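Home | About | Open Positions | Take Part | Contact

Call for Participants: Small Object Placement Study
Stoturow, Cunbridge site

Posted 1 June 2019

Stoturow is looking for 50 adults to take part in a study of how people place small objects on a flat surface. The study is part of the Piras project, which deals with the layout of sorting and packing tables. Sessions are held at our Cunbridge site.

What the work consists of

Participants sit at a table and move single objects to positions called out by a session leader. The objects are small cubes and similar solid shapes with rounded edges. All of them can be handled with one hand. The work surface is a dark gray mat laid over the tabletop. The mat carries no printed grid or marks, and positions are given in words only, such as "near the far edge" or "just right of center." We want to know how each person reads these instructions, so there are no wrong placements and no score is kept.

One object is on the mat at a time. After each placement the participant takes both hands off the table, waits for the tone, and then goes on to the next instruction. A second task asks for the same object to be pushed to its position with one fingertip instead of being picked up. 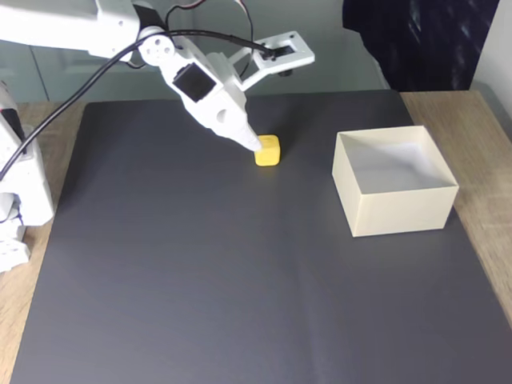
Mat color and object color are fixed for the length of a session. Bright objects on a dark mat gave the cleanest position readings in our earlier round, which produced 1,872 usable placements against a target of 2,000. The present round uses the same room and the same table height. Chair height can be adjusted.

Who can apply

- Age 18 or over
- Normal or corrected vision
- Able to use at least one hand without pain for the length of a session
- Able to follow spoken instructions in English

Left-handed people are needed in particular - the earlier round had too few of them for a separate analysis. Color vision is checked at the first visit, but the result does not exclude anyone. People who took part in the earlier round cannot be accepted again.

Time and payment

Each participant attends 4 sessions on separate days. A session takes one hour, including a break at the halfway point. Payment is $50 per session, made by bank transfer after the last visit. Participants who stop early are paid for the sessions they have completed. Travel is not covered. Sessions run through November, with daytime and early evening slots.

Data

We record object positions, timing, hand used, and age group. Voices and faces are not recorded. Results are stored under a participant number in Pirex, our in-house records system, and names are kept separately. You may ask for your results to be removed at any time before the analysis starts.

How to apply

Use the form under Take Part and select "Piras - placement study." State your age, which hand you write with, and the times of day you are available. Please leave long sleeves, rings, and bracelets off for the sessions, or be ready to remove them. Applicants will receive a reply by email with a consent form and a list of open slots. The form must be returned signed before a first session can be booked.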